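Why Wood Swells, Shrinks and Sticks
Science for Ages 9 to 12
By Tamsin Pomare
Jun 18, 2021

A drawer that slides easily in December may jam in the middle of summer. The drawer has changed size. The change is small, but it can be measured with an ordinary ruler if the piece of wood is wide enough.

Wood changes size when the amount of water inside it changes. To see how, it helps to look at what wood is made of.

A bundle of tubes

A tree trunk is built from very small parts called cells. Most of these cells are long, thin and hollow, like drinking straws. They point up and down the trunk. While the tree is alive, many of them carry water from the roots toward the leaves.

The wall of each cell is made mostly of a material called cellulose. Cellulose forms long strands, and the strands are wrapped together in layers. Water can slip in between the strands and push them slightly apart. When the water leaves, the strands move closer together again.

Two kinds of water

Fresh wood holds water in two places. Some of it sits in the hollow middle of each cell. This is called free water. The rest is held inside the cell walls. This is called bound water.

When a log begins to dry, the free water goes first. The log gets lighter, but its size hardly changes. Then the bound water starts to leave, the cell walls get thinner, and the wood shrinks.

Dry wood can also take water back. Air always has some water in it, in the form of a gas called water vapor. On a humid day there is a lot of vapor, and wood takes some of it in. On a dry day the wood gives some back. This goes on for as long as the wood exists, even in a table that is hundreds of years old.

Which way does it move?

Wood does not swell the same amount in every direction. Along the length of the tubes it barely moves at all. Across the tubes it moves much more.

The lines you see on a board are called the grain. They show which way the tubes run. A board gets wider and narrower across the grain, but its length stays nearly the same.

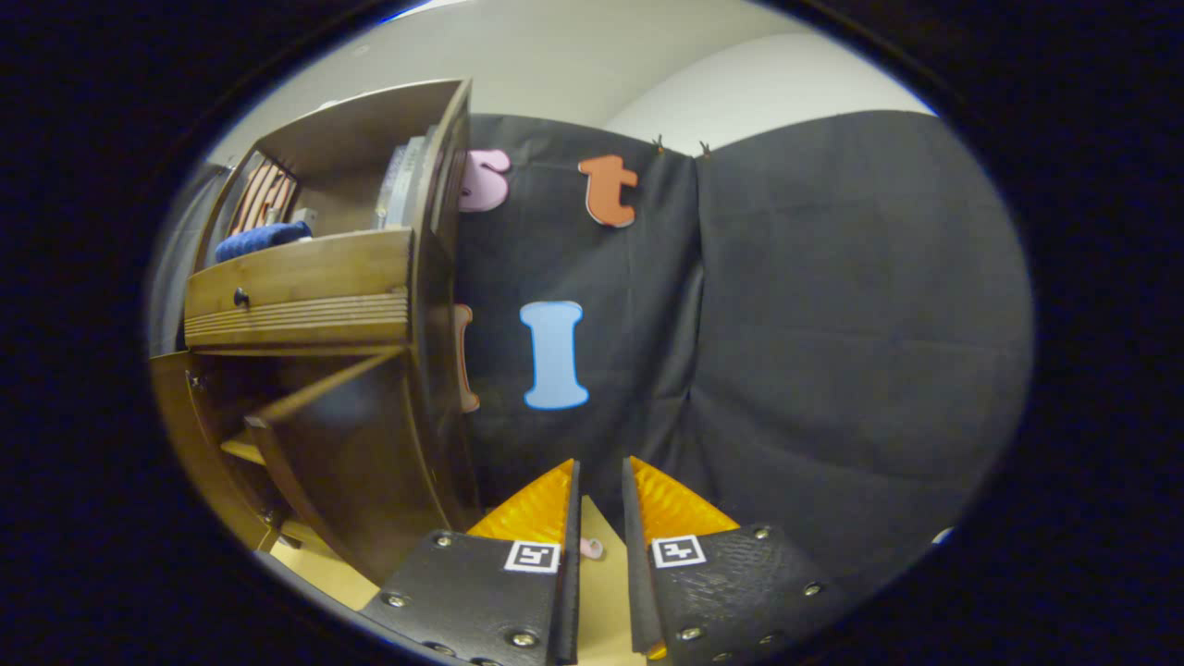

WOOD AT HOME

A drawer front is often made with its grain running from left to right. When the air is humid, a front like this grows taller, but not much longer. If the gap above it is too small, the top edge rubs against the cabinet. Furniture makers leave a gap on purpose. A drawer made in a dry season needs a larger gap than one made in a humid season, when the wood has already swelled.

Doors have the same problem. Many wooden doors are built as a frame with a thin panel in the middle. The panel sits in a groove and is not glued, so it can grow and shrink inside the frame without splitting it.

Paint and varnish slow the movement down. They do not stop it, and water vapor will still get through in time.

Try it: a paper test

Paper is usually made from wood fibers, so it takes in water too. You will need a sheet of thin paper, a pencil, a ruler and a damp sponge.

1. Draw a straight line across the paper, close to both edges. Measure it and write down the length.
2. Draw a second line down the paper and measure that one as well.
3. Wipe the whole sheet with the damp sponge. Wait two minutes.
4. Measure both lines again.

One line will often grow more than the other. In paper made by machine, most of the fibers point the same way, and the paper stretches more across them. Let the sheet dry and measure once more — the lines may not return to exactly the same length.

Words to know

Bound water: water held inside the walls of wood cells.
Cellulose: the main material in the cell walls of plants.
Grain: the direction in which the cells of wood run.
Humid: having a lot of water vapor in the air.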